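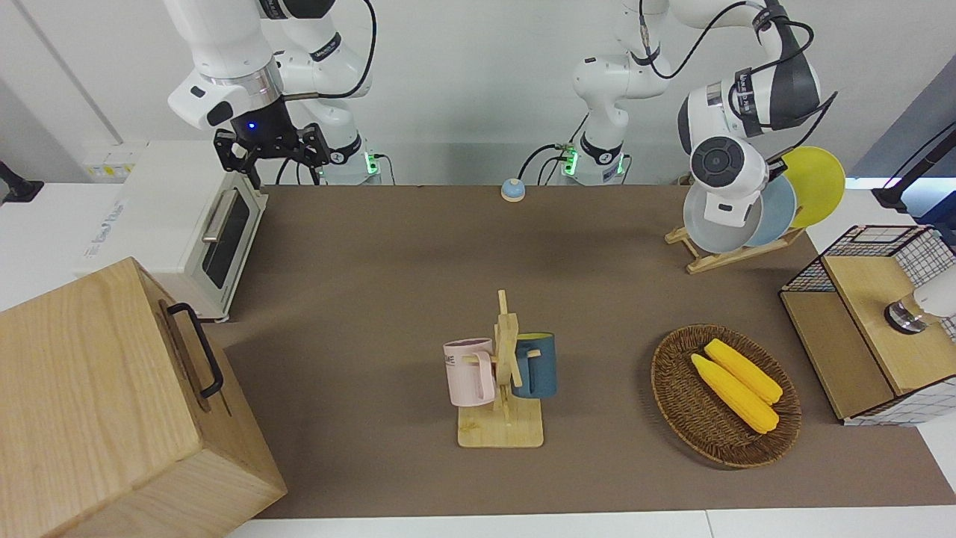
文／Lingyun Wei　　十二月　星期日　晴转阴　　分类：碎碎念

早上被楼上拖椅子的声音弄醒，看了眼手机，七点不到。翻来覆去睡不着，干脆起来揉面。上个月跟 Brovia 那家面包店的老板娘要了一点老面，养到现在总算有点精神了，昨晚临睡前还往外冒泡，我高兴得给我妈拍了段视频。她回我一句：这不就是发面嘛。行吧，妈您说得对！

面粉用了700克，水放多了，粘得满手都是，偏偏这时候快递来敲门，我举着两只爪子用胳膊肘开的门。快递小哥倒是很淡定，把箱子往地上一搁就走了。箱子里是表姐寄来的柚子和一罐她自己熬的梨膏，罐子拿旧毛衣裹着，毛衣我认得，是我高中穿过的那件（她居然还留着）。

面团发着的工夫去了趟菜市场。冬天的菜摊子没什么花样，萝卜白菜大葱，不过今天的荠菜嫩得很，买了一大把，打算晚上包馄饨。路上风大，围巾忘戴，脖子凉飕飕的，回来灌了两杯热茶才缓过来。23路车等了好久也不来，最后是拎着菜走回家的，手指头勒出好几道红印子。

下午整形，烤。烤箱小，只好分2次。第一个底下有点焦，切开来里面的洞倒是蛮漂亮；第二个我学乖了，温度调低一点，结果颜色又浅了，像没睡醒似的。焦的那个我自己吃，抹黄油，撒一点点盐，站在灶台边上就吃掉小半个。另一个包好了，明天带给隔壁的阿姨，上回她送的腌笃鲜，碗还在我这儿呢。

傍晚给老同学打了个电话，她说年底要搬家，新房子在18楼，怕高，又舍不得那个朝南的阳台。两个人东拉西扯讲了半天，讲到馄饨皮都有点干了。我说阳台朝南好啊，可以晒萝卜干！她说你怎么满脑子都是吃的。

馄饨最后包得歪歪扭扭，味道还可以，荠菜焯水的时间再短一点会更香，下次记着。老面又喂了一回，搁在暖气旁边。衣服还在洗衣机里没晾，晾完就睡。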